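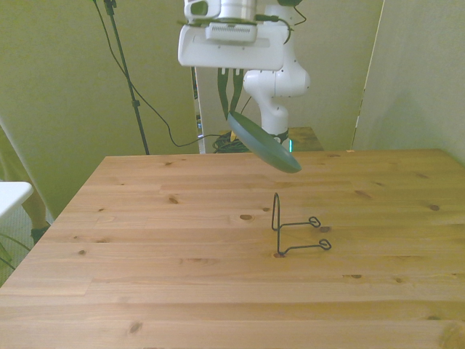 Rekha Marar

May, late afternoon, bench notes

Plates again. I promised Wayne I would write up the stand business properly this time instead of leaving it on the back of an envelope, so I have made a pot of tea and I am going to do it while the pine table is still set up and I can get up and check things when my memory wobbles.

The job for the Berrada shelf display is simple enough when you say it out loud: one oval serving plate, one black wire stand, plate leaning back comfortably with its face to the room. The ovals are the dark teal-green ones, and I am very fond of them, but they are fussier than the round ones ever were. A round plate goes on a stand any way you like and looks right. An oval has opinions. If it goes on lengthwise it sits low and steady and shows off its shape. If it goes on upright it looks grander, I'll admit, but the weight is all up high and the narrow end wants to roll in the loops. I measured one at the sink before lunch and wrote 215 mm across the narrow way, which is more overhang than the stand was made for.

The stand itself I like better the longer I look at it. It is only thin bent wire, a tall loop at the back and two arms reaching out in front, and each arm finishes in two little curls that make a heart. Consuelo thinks the hearts are too sweet for Berrada. I think they disappear once there is a plate in front of them, and they do a real job besides, as the rim has to come down behind the curl and stay there. We can argue it out over the samples.

What I have learned so far, in no special order:

Bring the plate in tilted, underside first, and let the lower edge find the arms before you think about the back. Every time I have tried to set it against the tall loop first, the bottom has skated forward. Isauro worked this out weeks ago with the Bramow saucers and told me so, and I nodded and forgot it.

Watch the table. I love this pine top, knots and all, but it is not a level surface in the way a drawing is level. There is a small dark knot by the spot where the stand has been living, and I have started using it as my mark so the stand goes back to the same place after every wipe-down. A pencil cross would be more professional. The knot is already there and doesn't rub off.

Check for rocking before the plate goes anywhere near it. Press one arm, then the other. Of the first batch, 4 stands had a foot that needed persuading with the pliers, and I would rather find that out with empty wire than with glaze.

Felt dots: still undecided. Jayanthi brought me a strip of clear ones to try in place of the felt, and they grip nicely, but they leave a shine on the wire that bothers me from close up. I put one pair aside with a label and will look again in daylight.

On quantities, Flomow have said they can send 60 stands with the next delivery, and the full order is 115, so we will be setting up in two rounds whatever happens. Consuelo has the paperwork. I have asked for all of them from the same bending run if that can be managed – the spread of the arms matters more with the ovals than anybody at their end seems to believe, and a finger's width makes the plate lean like a man waiting for a bus.

Still to do: try the upright position once more with the arms opened slightly, ask Wayne whether the shelf lip will hide the front curls, and find out who has my good tape measure. Isauro, if it is you, the hook by the door please.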